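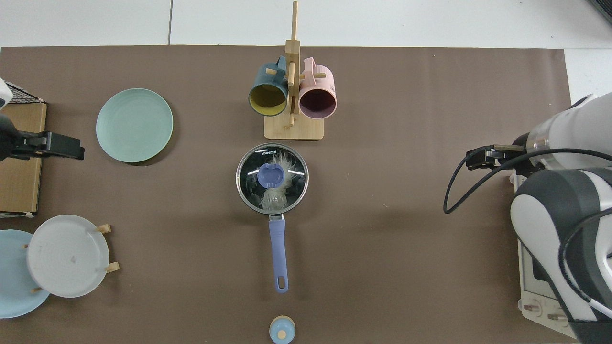
Is the Destik two-arm kitchen kit worth hiring for a community room?

Posted September 27, 2026 by avuscombe_annexe

We run a lunch club in Avuscombe and have been offered a pair of Destik arms on a monthly hire, 287 a month with setup included. The brochure says it will handle pans, lids, mugs and plates, up to 100 moves between charges of the battery base. Has anyone lived with one? I'm mostly worried about glass lids and mugs on pegs. We already have people who can drop those for free.

tenthorpe_tea

We had the kit for a season at Tenthorpe. Lids with a proper round knob in the middle are fine, the gripper closes on them and up they go. Long pan handles are fine too if you leave them pointing at an edge and clear of the mugs. Mugs on a tree were our trouble. It would lift one off the peg quite nicely and then take an age getting it back on. Plates go better stood up in a rack than lying flat, as the fingers can't get under a flat one. Tape brown paper over the table, ours was shiny white and the kit sulked until we covered it. Watch the wrist cable as well – it sags, and it will find your gravy.

ritchie_rd_hall

buy a dishwasher

mugwump71

Ask whether the 287 covers callouts. Ours didn't, and the buy-out price at the end was 3477, which they mention on page nine. The arms themselves are decent. Slow, but so is our lunch club.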